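Home > Food and catering > Sandwiches and cold food

Wrapped sandwiches going soggy before lunch – film, filling or fridge?

Posted by Skivlow

I make cut sandwiches for a Saturday canteen at a sports ground. They are made at 7 am, wrapped in cling film, refrigerated, then put out at noon. The cucumber ones are the worst. The bread next to the filling is wet and grey by the time anyone buys one. The tomato ones are nearly as bad. White bread, margarine on one side only, cucumber sliced by hand.

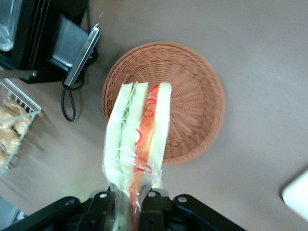
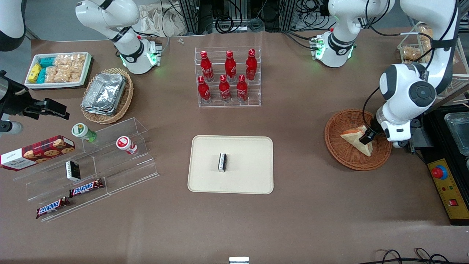

What I have tried so far

Toasting the bread lightly: no good, it goes leathery in the fridge. Draining the cucumber on paper towel for 5 minutes: slight improvement. Greaseproof paper in place of film: the outside dried out and the inside was still wet. I would like to keep the 7 am start because the kitchen is in use after that. Is the problem the wrap, the filling or the temperature?

3 replies

Vilho Ruotsalainen

Mostly the filling, partly the fat layer. Cucumber is nearly all water and it keeps releasing it after slicing, faster once salt is present. Five minutes on paper towel removes surface water only.

Slice the cucumber, lay it in a colander, salt it lightly and leave it for half an hour. Rinse if it tastes too salty, then press it dry between clean tea towels. For tomato, cut out the seed pulp and use only the outer flesh, or slice it and drain it on a rack.

Then spread both slices, right to the crust. Margarine on one side protects one side. Butter works better than a low-fat spread – many of the light spreads contain a lot of water themselves. Soften it first so that it doesn't tear the bread. For 36 rounds (72 slices) I would soften 500 g and expect some left over.

Don't wrap anything while the bread is still warm. Film traps the moisture and it condenses on the inside. If your loaves are baked that morning, use the previous day's bread. It also cuts more cleanly.

On temperature: keep the fridge at 5 °C or below and leave gaps between the stacks so air can move. That is a food safety matter first. It won't cure wet bread, but taking sandwiches in and out of the fridge will make condensation worse. Put out small batches.

Petrenko

just use lettuce. one dry leaf each side of the tomato. my nan did it that way out of a 1954 cookbook and hers were fine till tea time

Nikik

Agree with Vilho on the butter, with one addition. Put the wet ingredient in the middle and the dry ones against the bread. Cheese is a good barrier and so is sliced meat. With cucumber alone, a thin coat of full-fat cream cheese over the butter holds up for a morning.

Cutting matters as well. Every cut face is somewhere for juice to run. We did 200 for a fete at Clodby in December and left them whole under film and a barely damp cloth, then cut them just before serving. The colour of the filling was noticeably better. If you sell them individually wrapped, that won't suit you, so spend the effort on draining.

Lettuce is fine provided it really is dry. Straight from the sink it adds more water than it stops.

Skivlow

Thanks all. Will salt and press the cucumber this Saturday and butter both sides. The loaves do come in warm, so I'll order them for the Friday.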